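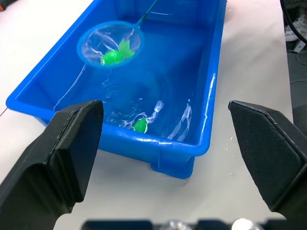

*Kandon Music, production office -- second progress report on the Nusent commission, August*

## 1. Period covered

This report covers work on the Nusent score from the end of the writing stage to the close of the first recording block. It follows the headings in the grant agreement. The first report dealt with writing and the hire of players, and those matters are repeated only where something has changed.

The commission is for an instrumental score to accompany a restored silent feature, to be played live at Drurkton Hall and then released as an album. The score is in 18 cues. It is written for two guitars, bass, drums, harmonium and a small string section.

## 2. Summary of position

All 18 cues are written and have been accepted by the film's distributor. The rhythm section has been recorded for every cue except cue 3. Strings have been recorded for the first half of the film. Mixing has not started.

The live performance remains on schedule. The album is behind by two weeks, for reasons set out in section 4. We are not asking for a change to the final delivery date at this stage.

## 3. Writing and timing

The distributor sent a revised transfer of the film shortly after our last report. The new transfer restores a passage in the harbour sequence and runs slower in the opening reel. Cues 1 to 5 were affected. Cues 1, 4 and 5 needed only changes of tempo. Cue 2 was lengthened by repeating its middle section with the harmonium taking the guitar line. Cue 3 no longer fitted at all and has been rewritten.

The first version of cue 3 depended on a slow build that reached full volume as the boat leaves the quay. In the new transfer the departure comes earlier and is followed by a long static shot, so the build arrived in the wrong place. The new version starts loud and thins out. The distributor has approved it from a piano sketch, and parts have been copied.

We have asked for written confirmation that the present transfer is final. A verbal assurance has been given. Until the written version arrives, we are keeping the click tracks for the opening reel in an editable state and have not printed the conductor's score.

## 4. Recording

Recording took place at the Noguchi studio in two sessions. The rhythm section was recorded live in the large room, with the guitar amplifiers in the side booths. Strings were recorded separately in the same room a week later.

**Rhythm section.** The room suited the drums well and less treatment was needed than we had allowed for. Bass was taken both direct and from the cabinet. On the quieter cues the direct signal alone will probably be used, as the cabinet picked up a rattle from the floor that we could not trace in the time available.

**Guitars.** Both parts were recorded with effects and, on a separate track, without. This doubles the storage and adds a step to the editing, but the balance of delay and reverb cannot be judged properly until the strings are complete. In the loudest passages of cues 7 and 11 there is noticeable spill from one booth into the other. It is acceptable where the guitars play together. One entry in cue 11 will have to be replaced.

**Harmonium.** The instrument supplied was a little sharp of concert pitch. The options were to retune everything else to it, to correct it afterwards or to hire another. We tried correction on a short passage and the result was poor, with a fluttering sound on held chords. A second instrument was hired and the part was recorded again. This accounts for most of the two weeks.

**Strings.** Cues 1 to 9 are complete apart from cue 3. The players asked for clearer bowing marks in the slow cues, where long notes cross several bar lines. These have been added to the remaining parts and will be sent out before the next session.

Session files are held on the studio's drives and on two sets of our own, one of which is kept off site. File names follow the cue number, then the take, then the instrument. Some early takes were saved under the working titles and have since been renamed. A list matching the old names to the new is stored with the files.

## 5. Live performance

Drurkton Hall has confirmed the booking and the technical specification. The hall seats 601 for film use, with the front rows removed to make room for the players. The screen will be flown slightly higher than usual so that the conductor does not block the lower edge from the stalls.

The following points are settled:

- The film will be run from the hall's own server, with a backup player on the same clock.
- Click will go to the drummer and conductor only. The other players will follow the conductor.
- Amplifiers will be placed behind the strings and angled away from them, with low screens between.
- Music stand lights will be dimmed to a level agreed at the technical rehearsal.

Two points are open. The first is the volume limit. The hall's licence sets a level averaged over a period, and cue 16 may come near it. The long quiet passage in cue 15 will bring the average down, but we would like to measure this with the full band in the room before relying on it. If the level is too high, the drums will be played with lighter sticks and the guitars reduced on stage -- the arrangement itself would stay as written.

The second is rehearsal time. The hall can offer an afternoon and evening on the day before, but the screen may not be available until the evening. The afternoon would then be used for sound only.

## 6. Album

The album will use the recordings described above, edited for listening without the film. Several cues are too short to stand alone and will be joined. Cue 12 is a repeat of cue 6 with a different ending and will probably be left out. A draft running order has been made and will be tested against rough mixes.

Mastering will be done separately for vinyl and for digital release. The vinyl version is limited by side length, and the second side is at present too long for the level we want. Either cue 13 is shortened or the side is cut more quietly. We prefer the first option and will make a trial edit.

Sleeve notes are in draft. The funder's credit line has been placed on the back cover in the wording given in the agreement. Permission to use stills from the film has been requested from the distributor and has not yet been granted.

## 7. Budget

Spending on studio time and players is within the agreed lines. Instrument hire is over its line as a result of the second harmonium. The supplier of the first has refunded the hire fee but not the carriage. The remaining difference has been met from contingency, as the agreement allows, and is entered in the attached statement.

No money has yet been spent on mastering or manufacture. The pressing quotation in the original application has lapsed. A new one has been requested -- we expect the unit price to be higher, and if the increase cannot be met from contingency we will write separately before placing an order.

## 8. Work in the next period

1. Record cue 3 with the rhythm section and replace the guitar entry in cue 11.
2. Record strings for cue 3 and cues 10 to 18.
3. Edit, and prepare rough mixes for the distributor and the funder.
4. Obtain written confirmation of the final transfer, then print the conductor's score.
5. Agree rehearsal times and the method of sound measurement with Drurkton Hall.

Rough mixes will be sent as downloads with the next report. Please let the production office know if discs are needed instead.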